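Lunch Queue Report
Group 3 - Kyu-ri Jeon, Marin Dimitriou, I-seul Maeng

Aim

Find out why the canteen queue at Wimham is so slow and if a second till would help. We picked this because all of us have missed the start of a lesson at least once.

What we did

Stood by the door with a stopwatch over one lunch a week in November. Timed people from joining the line to leaving the till. Marin did the door, I-seul did the till, Kyu-ri wrote it down. 290 people timed in total. Also a paper survey, 500 printed, not that many came back (a lot were left on tables or used as coasters).

Results

Worst bit is the first ten minutes. Everyone comes out at the same bell and the line goes back past the lockers. After that it drops off fast and by the end you can walk straight up.

Hot food is slower than cold, which we expected. What we didnt expect was the hold up at the cutlery. People pay, then stop dead to get a fork, and the person behind cant get past with their tray.

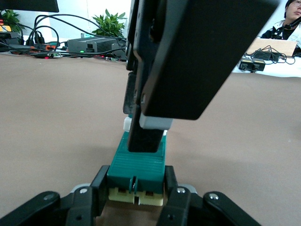 Cards vs cash: cards quicker, except when the balance is empty and they have to go and top up, then it is much slower than cash. Should of recorded these separately from the start but we only thought of it half way through.

Survey answers mostly said "more tills". A few said longer lunch. One just said "chips".

Problems

The stopwatch got reset by mistake on the second visit so that data is short. Some people left the queue and came back, we counted them as new. Also one lunch was a fire drill, left that one out.

What we think should happen

Move the cutlery away from the till, over by the water. Costs nothing. Let years go in at slightly diferent times. A second till might help in the first ten minutes but would sit empty the rest of the time, so we would try the other two first.

If we had more time we would move the cutlery for a week and time it again. Graph still to be stuck in on the back page, Marin has it.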